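Countertop Arm, Project Report – Fault Section
Team Pralel (Chanida Sombatkul, cables and log) 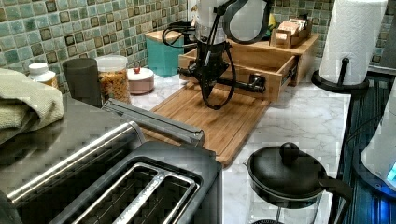 Fig. 1. Arm on the cutting board, toaster in front, lidded black pot at lower right.

What went wrong

Short version: the arm stopped mid-move on Saturday and dropped its load. Cause was a cable. Took us way too long to find it.

The task was pick up a tea packet, move it left, put it down, go home. We ran it as one script called Cillby. Plan was 200 cycles in a row without anybody touching it. First try died at cycle 31. Elbow joint went limp, gripper came down on the board with the packet still in it. No damage exept a scuff on one finger.

Restarted. Ran fine for a while, then same thing again. Log said "servo not responding" for the elbow and everything after it, so we blamed the elbow servo and swapped it. That cost us a whole evening and fixed nothing.

What it really was

The cable loop at the base. When the shoulder turned far left the slack went tight and pulled on the connector. Not enough to unplug it, just enough to lose contact for a moment. We read the position values at each dropout and they were all close together – last good readings between 1,000 and 1,085 on the shoulder. Should of plotted that first.

Checked by hand with the arm powered but not moving. Wiggled the plug, lost the elbow. Did it five times, lost it four.

Safety

Bigger problem in my opinion. When comms drop, our code just keeps sending the next command. Once the connection came back the elbow jumped to the newest target at full speed. Chanida had her hand near the gripper the second time. Not hit, but close.

Changes made
– longer cable, tied down at the base
– left turn limited in software
– on any missed reply the script stops and waits for a key press
– toaster unplugged during runs, hands off the board while power is on

After that, 1,643 moves logged with no dropout. Still to do: a real stop button. Right now its the power switch on the supply and you have to reach past the arm to get to it. Ordered one, supposed to come in December.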